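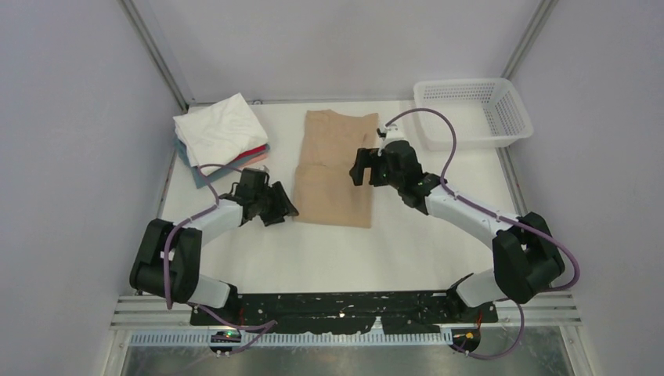 Figure 1. Two-arm cell with cloth stack, tan cloth and basket, open day, April.

4.2 Open-day demonstration

Visitors to the Rimcombe site watched the folding cell in groups. Mathew ran the station and Varghese took notes. The controller was Kasis, release 2, with a policy trained on 3000 episodes.

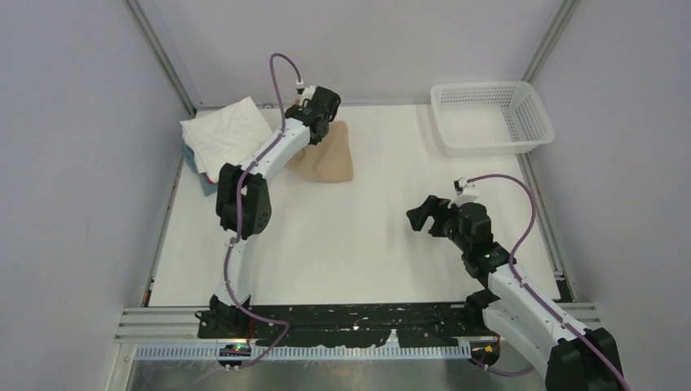 Cavico Textile Handling Group, Rimcombe

The tan cloth lay under the left gripper, with the right gripper open over bare table. Most questions concerned the basket. Logs from the day hold 1711 grasp attempts, 860 of them on the left arm.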